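21 July 2026, wrist view and occlusion, Rusix arm
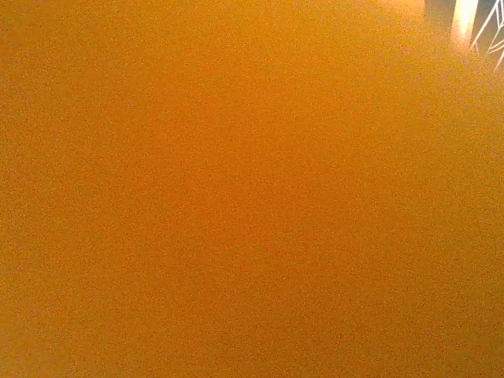 *Wrist camera, one still from the set. Orange over almost all of the view, only the upper right corner is open.*

I continued with the question from January: what does the policy do when the wrist camera gives nearly nothing? Until now we dropped such stills before training with the simple filter in Pirkemero. My suspicion is that the filter removes too much, and that it makes the policy nervous in exactly the moments when the camera is very close to something.

The still is a good case. The orange has no edge and no print, only grain and a slow change of tone, lighter to the upper left and darker to the right. The sharpness score for the whole picture is therefore very low and the filter throws it out. But in the corner there is a bright cream strip and some thin white lines crossing on dark, and these lines are quite crisp. For me this is still information about the direction of the open side. A score averaged over the full picture cannot see it.

What I changed:

- The score is now computed per tile, and I keep the best tile instead of the mean.
- Stills with only one good tile are kept, but they get a flag "mostly covered".
- The flag goes into training as one extra input. The network is the same as before.
- Color augmentation is switched off for the flagged stills. I was afraid that shifting such a big plain area teaches something wrong. This I did not test separately.

Set: 504 episodes from the Negri recordings, same split as before. With the old filter, 193 episodes lost at least one still in the approach phase. This was more than I expected, and I checked the script twice for a mistake. I did not find one.

Evaluation was 20 trials for each version, same start poses. The old filter reached 9 successes. The tile version was better, but I don't want to write a number here before the second run, because in the middle I had to restart the controller and I am not sure that the gain settings were loaded again.

What I noticed during the trials: the old policy often stops when the view is filled, goes back a little, and comes again. Sometimes it repeats this until the time limit. The new one stops less. It also pushed too far two times, so less hesitation has its price. The force limit was the default from Pudell, maybe too high for this.

Open points:

- Second run with a fresh controller start, gains written to the log.
- Ablation: tile score without the flag. I can't say now which of the two changes helps.
- Grain. A high-gain image has small local contrast everywhere, and a tile with only grain must not count as a good tile. For now I blur lightly before scoring. The threshold I chose by eye, please somebody look at it.
- The pale patch at the top of this still also raises the score of its tile a bit, although it has no real boundary. Try gradient direction in place of plain variance.

The scripts are in the branch `tile-score`, and the config of the first run is next to them. Please don't overwrite the old filter output, I need it for the comparison.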